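Hanging Black: Fabric Backdrops in Small Workrooms

A plain dark curtain is among the cheapest ways to change how a room behaves. It absorbs stray light, hides whatever is stored behind it and gives the eye a fixed limit at the back of a work surface. It also creases, sags between its supports and shows every thread of lint. Most of the trouble comes from the top edge.

Kamlesh Jaiswal has fitted out work areas for 6 years, first at Plukley and now at Undbridge, a small outfit that converts spare offices into shared benches. He starts each job with the same measurement, taken from the ceiling to the height of the tabletop. The width comes second.

"People buy for width," Jaiswal says. "Then they find the drop is short and there is a strip of wall showing above the bench."

The arithmetic is simple. A cloth that is to hang behind a table should fall well below the surface, so that the lower hem is never in view. Extra length costs little and puts weight under the visible part, which helps to pull it straight. For a free-hanging panel Undbridge allows half as much width again as the span to be covered. For a flat panel it allows only the turn-back at each side.

The distinction between the two matters when letters or other decorations are going on. Folds swallow shapes. A letter fixed across a fold will bend at the crest, lift at one corner and eventually drop. The central panel therefore goes up flat, under light tension, and any fullness is moved to the side panels, where folds do no harm.

Clips are the usual support. They leave no holes, they can be shifted a little at a time, and a panel can be taken down for washing in a few minutes. Their weakness is that each one carries load at a single point. With too few, the top edge scallops and long diagonal creases run down from every clip. Jaiswal places the two end clips first, then one at the center, and divides the remaining gaps by eye. A clip that slips is moved to a doubled part of the hem before a stronger one is tried.
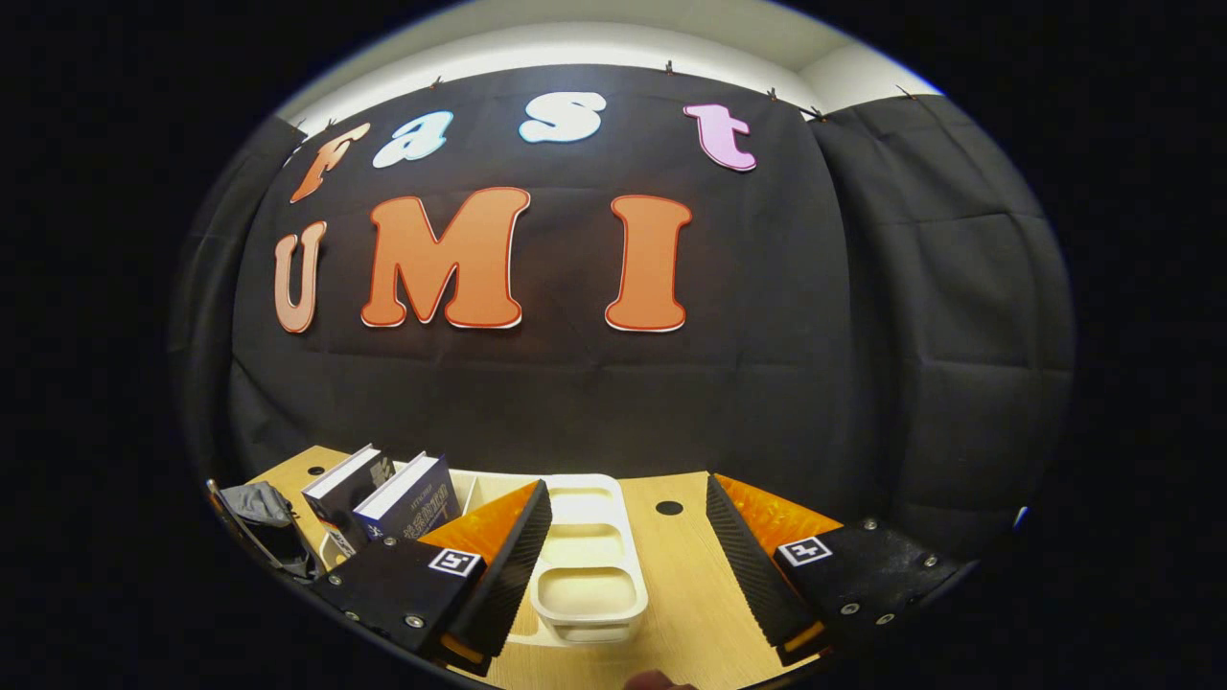 Cut-out letters are best laid out on the floor first, with the cloth flat and a length of string for the baseline. Lowercase and capitals need different treatment. Rounded lowercase letters tolerate wide spacing, and a short word can be stretched across most of a panel without falling apart. Capitals set below in a larger size anchor the arrangement. On black, pale blues and pinks hold their shape at a distance, and orange reads as the strongest color in most indoor light. A thin white outline helps where the fill is pale. A red outline around orange does less for legibility but gives the letter a heavier look.

For fixing, Jaiswal uses small squares of double-sided tape at the extremities of each letter and one near the middle. Full coverage is a mistake on woven cloth. It stiffens the area behind the letter, and the boundary between stiff and soft becomes a crease. Tape residue is also difficult to get out of black fabric.

Creases that arrive with the cloth are another matter. Fold lines from the packet will soften after several days of hanging, though they rarely vanish. Steam works faster and should be applied from the back, before the letters go on. Undbridge kept a note of the time taken on one job at Marsden: 93 minutes for a three-panel surround, with more than half of that spent on steaming.

The table in front deserves equal attention. A light wooden top against a black curtain gives high contrast, and small items become easy to find. Round cable holes are useful but look conspicuous in a pale surface, and loose pens tend to find them. A cap or grommet solves that where no cable is in use.

Books are kept upright near one side, in or against a partitioned bin, which leaves the middle of the surface clear. Dark covers need some care in placement. A navy hardcover in front of black cloth loses its outline from a few steps back, and a white bin behind it restores the edge. Large white lettering on the cover has a similar effect.

Maintenance is light. The Grasthorpe rooms, hung in August, are brushed down every Saturday with a lint roller, working from the top. Clips are checked at the same time. The side panels gather dust in the folds and are shaken outdoors when it begins to show. Hems that drag or bunch are turned up and pinned, then stitched the next time the panel comes down.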